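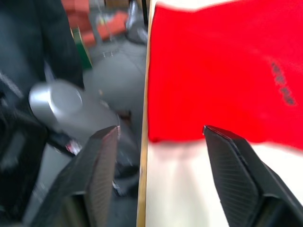 Page 12 of 20

gripperfan: Right, I've had the Gonex fingers on both arms for a fortnight now and I promised a write-up, so here goes. Long black tapered ones with the diagonal ridges on the inside. Coming from the stubby Nernness pair I thought they'd be hopeless on cloth, but I'm a convert! They get under a hem much more easily, and the narrow tips don't block the wrist camera half as much.

solderblob: What did they set you back? Skála do a softer finger that I'd have tried first for laundry.

gripperfan: Two pairs came to 4,000 crowns with postage. The Skála ones were 2,000 a pair as well, so no saving there. Socks are still my worst item, mind you.
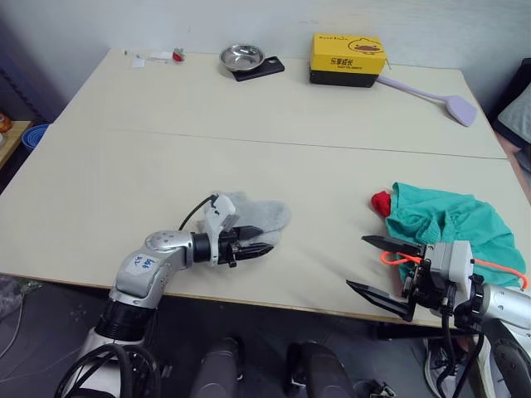
If I come in low and flat I get the cuff most of the time, but any higher and the tips just skate over the top (I've tried slowing the approach, no change). I'm on the Stesinance controller with the force limit turned right down, which may be half my trouble.
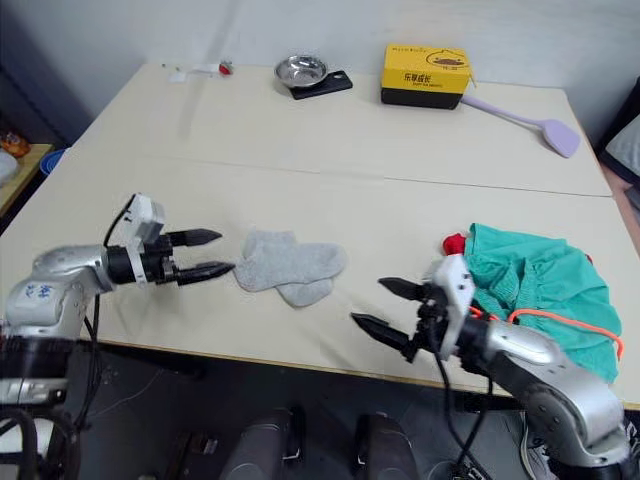

tealeaf says the force limit is a red herring and I should look at the finger angle before touching any settings.

solderblob: Disagree with tealeaf there. I had the same skating on the Stesinance and it went away when I put the limit back up. The default is far too timid.

gripperfan: Will try both, one at a time. Bigger stuff is a different story, I must say.
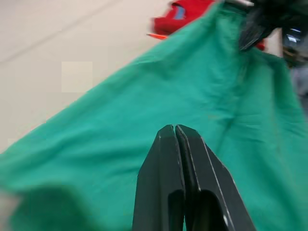

With one arm holding a corner up, the other has loads of room to work, and I've stopped worrying about the ridges snagging. I'd still like a wider view from the wrist camera though. Anyone swapped the lens on theirs?

tealeaf: Yes, last June. Budget an evening for recalibrating it.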